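Promstead Household Tips
Workshop and Bath, page 4
October 13, 2018

What toilet lids taught us about teaching grippers

Most of the tips on this page come from people who fix things. These come from people who spent 17 days opening and closing toilets for research, which gives a person opinions.

The method first, for anyone who landed here from the drill bit page. You hold a gripper in your hand and do the chore with it, over and over, while it records. Later a learning program studies the recordings and tries to do the same chore with a robot arm. No one has to steer an arm by remote control, and you can carry the whole kit up a flight of stairs, if your stairs are wide and your back is young.

We collected 721 lid-and-seat demonstrations. The policy trained on all of them managed the lid in 90 percent of test runs and the seat in 75 percent. The seat is worse because it lies flat on the bowl and there is very little to get a finger under. Anyone who has ever lifted one with a knuckle knows this already.

Tips for a good session

Practice the chore bare-handed first. Your hand cheats. It slides, pinches, and nudges things with the side of a thumb, and two stiff fingers can't do any of that. Work out a way that would suit a lobster, then pick up the gripper.

Go slower than feels natural. Vibeke Bech records at the speed of someone defusing a bomb and her clips are the best we have. Mine look like I had a bus to catch, and the policy trained on mine alone dropped the lid a lot.

Stop the lid before it touches the wall or tank behind it. The bumpers are there to take a knock, but a program that learns to rely on them will slam every lid it meets.

Start from a different place each time: from the left, from the right, low, high, a bit too far away. If every demonstration begins in the same spot, you have trained something that can open one toilet from one floor tile. 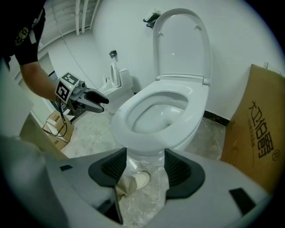 Lid up, seat down, gripper open.

Keep your markers clean and facing out. The square black-and-white tags are how tracking knows where the gripper is, and a smudge of hand cream will lose you an afternoon. Wipe them with a dry cloth. Glass cleaner made ours peel at the corners.

Mind your cables. Run them behind your wrist and down, with enough slack to reach the far side of the bowl. Gorazd Mujić tapes his to his forearm and regrets it every evening.

Record the failures too, but label them. A missed grab followed by a calm second try was worth more to us than another perfect lift. When we took the second tries out of the training set, the seat results fell apart.

Change toilets often. White ones on a pale wall are the hard case, as the edge of the seat more or less disappears. Add a few in colors if you can find them. Our avocado green one came out of a house in April and has been a star.

Cleaning up afterward

Rubber finger pads get the same treatment as rubber gloves: warm water, dish soap, air dry. Do the ribs with an old toothbrush, then retire that toothbrush in some permanent way. Bleach left our first pair chalky and slippery.

If a hinge has started to squeak from all the practice, a drop of silicone lubricant on each side will quiet it. Skip cooking oil – it goes gummy and collects lint.

Still open

Soft-close lids. The policy keeps pushing after it should let go, and the lid keeps resisting, and the two of them can stay like that for quite a while. If you have tried this with a lighter grip, write to Nayeli Cuervo at the Bundgaard workshop desk.

More in Workshop and Bath: Loose seat bolts | Hard water rings | Freeing a stuck shutoff valve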